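Small things on the craft table keep drifting back - what do you do with bowls, bins and cups?

Posted by Annelies Bühler in Home & Organizing
May 23, 2019
22 comments · 11 shares

Hello everyone, I have been reading this board since November and finally have something to ask, so please bear with me, I do tend to go on.

We have one white table in the back room that does everything. My two grandchildren draw on it when they stay over, I cut out my sewing patterns on it, and my husband pays the bills at one end when the kitchen is too noisy. When we moved to Hollis I promised myself it would be a clear table, with just a few containers on it and everything having a place to go. I bought things for that purpose, and some of them are very pretty, so the trouble isn't a shortage of containers.

The trouble is that I never quite decided what goes in which. I have a green glass bowl with a wavy rim that was my aunt's, and it ends up holding whatever is round and would roll off otherwise. I have a black cup that is meant for pens. I have a yellow bin that is meant for, well, everything else, and you can imagine how that goes. By the end of the day the pen is lying next to the cup, the scissors are wherever I last used them, and somebody's water is sitting right where I want to lay out my fabric. 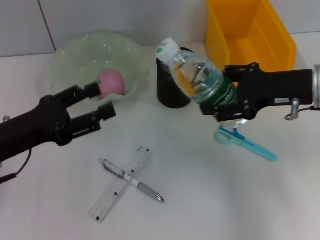

My daughter says to get rid of the bowl and the bin and put a drawer unit under the table. I don't want to do that. I like to see my things, and if something goes in a drawer I forget I own it and go buy another one (I have done this with seam rippers more times than I would like to say). But I would love to hear how other people divide things up when they only want two or three containers on a table, and especially where you keep scissors when there are little ones in the house. The table is against the wall, so I can only reach it comfortably from the front and the two ends.

Thank you in advance, and sorry for the long post!

578 views · Share

Young-sook Seo
12 people found this helpful

Hi Annelies, and welcome to the posting side of the board! I had the very same table, more or less, for the years I taught sewing at home, so I have a lot of sympathy and probably too many opinions.

What helped me most was to stop sorting by what a thing is and start sorting by how long it stays on the table. In my house there were things that lived there (ruler, pen, scissors), things that visited (toys, mail, a drink) and things that were only passing through on the way to the trash or another room. So my cup was for the first group and my bin was for the visitors, and the bin got carried away at supper time no matter what was in it. That last part is the important one. If the bin stays put it fills up and you stop looking inside. If you pick it up every evening and walk it around the house, it takes maybe five minutes and the table is yours again in the morning.

Your ruler may be the awkward one. A long ruler in a light cup will tip the whole thing over, usually when you are reaching across with a piece of chalk in your other hand. I put mine flat along the wall at the back of the table, with the pen next to it if I was in the middle of a pattern. It looks less tidy than everything standing in a cup, but you always know where it is, and you can slide it toward you without lifting anything.

For scissors with children around, please don't use the cup at all, at least while they are visiting. Mine went in a lidded tin on a high shelf whenever my nephews came, and I had a pair of blunt ones that stayed out for them. They were perfectly happy, and my good shears didn't get used on cardboard, which was almost as big a worry to me as the fingers!

And keep your aunt's bowl. A glass bowl is lovely for a ball or a few spools of thread. I would just move it toward the wall so a sleeve doesn't catch it, and I wouldn't let anything heavy get dropped in it. An old bowl may have a tiny chip you haven't noticed, so run a fingertip gently around the rim once in a while.

About the water, I made a house rule that drinks had to have their cap on and go on the windowsill between sips. A capped bottle is much better than a glass around fabric. It did take me a whole summer to train my husband.

Share · Reply

Rupert Lanz
2 people found this helpful

I'd go with your daughter on this one, get the drawers. We bought a three drawer unit secondhand when we lived over in Givbridge and it has been great. You can put labels on the front if you forget what's inside. The yellow bin could go in the garage, they are handy for potatoes.

Share · Reply

Silvan Gruber
11 people found this helpful

I like what Young-sook wrote and only want to add a couple of things from our place, where the table is also the homework table and the gift wrapping table and on bad weeks the laundry table.

If you are right-handed, try putting the cup to your right and the bowl to your left, and leave the middle bare all the time, even when you are not working. We had our containers lined up in the center like a shop display and it meant that every job began with pushing them aside, and of course they never got pushed back. With the middle open you can just sit down and start. Since you can get to both ends of yours, your husband could have one end for his bills and you wouldn't need to shift anything of his.

The other thing is to let the kids have one container that is completely theirs. Our boy took over a bin about the size of a shoebox, and we told him that anything of his left on the table at bedtime went in there, no fuss and no scolding. He knows where to look now. Before that I was putting his bits and pieces in my own bowl to be nice, and then he would go digging through it and I would find buttons on the floor for days. If your grandchildren only come some weekends, you could put their bin on a shelf in between and bring it down when they arrive - ours would have loved that, it's a bit like opening a present.

I don't agree with Rupert about drawers for somebody who forgets what is in them. I have labeled drawers too, and I have four rolls of the same tape.

Do let us know what you end up doing, and whether the pen ever makes it into the cup. Mine is under the couch at the moment, I think.

Share · Reply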